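Tours > Harbour Cruises > Questions and Answers

The Floken Harbour and Islands Cruise: your questions answered

22 November 2024
By Loukia Petridis

Can't find what you need? The Ullitz wharf office is happy to chat.
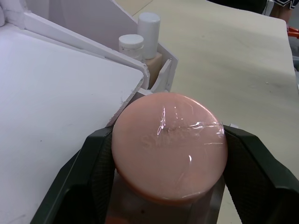
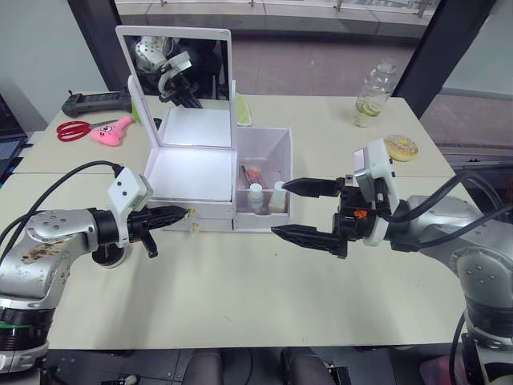 What should I bring on board?
Layers! It can be glorious at the wharf and blowing hard by the time we round Paju Head, so a windproof jacket is a must, even in summer. Sunscreen, a hat that ties on and flat shoes with some grip will see you through the rest. Keep your lip balm and creams in something small and round with a proper lid, like the pink container, and they'll sit happily in a jacket pocket all day. Big suitcases can stay at the wharf office, but please leave a bit of time to drop them off.

How long does the cruise take?
The full loop is 255 minutes, including 90 minutes ashore at Sustholm Island. That's time for the lighthouse walk and a swim at the jetty beach, or a very long lunch if that's more your style.

Can I climb the lighthouse?
Yes, and please do! The view from the gallery is my favourite anywhere on the coast. There are 322 steps — all indoors, with landings where you can catch your breath. Children under eight need an adult beside them on the stairs. If your knees say no, the garden at the bottom looks straight down the channel and is lovely in its own right.

Will we see whales or dolphins?
Dolphins, very often. They love the bow wave and seem to turn up just as the scones come out. Whales pass further offshore and are mostly gone by the end of November. Our skipper, Struan Ogilvie, slows right down whenever something surfaces, so keep your camera handy.

Is lunch included?
Morning tea is included and lunch isn't. You can order a picnic box when you book, or try the fish kiosk on Sustholm, where the flathead rolls are worth the queue. Let us know about allergies by noon the day before.

I get seasick. Should I still come?
Most of the route is sheltered, and the one lively stretch past Paju Head is over fairly quickly. Sit downstairs towards the middle of the boat and watch the horizon. Ayanda Matlala on the crew keeps ginger lollies behind the bar, so just ask her.

What happens if the weather turns?
We ring everyone by 7 am if a trip is cancelled, and you can choose a new date or a full refund. Light rain doesn't stop us — the islands look wonderful in it.

Last updated: November 2024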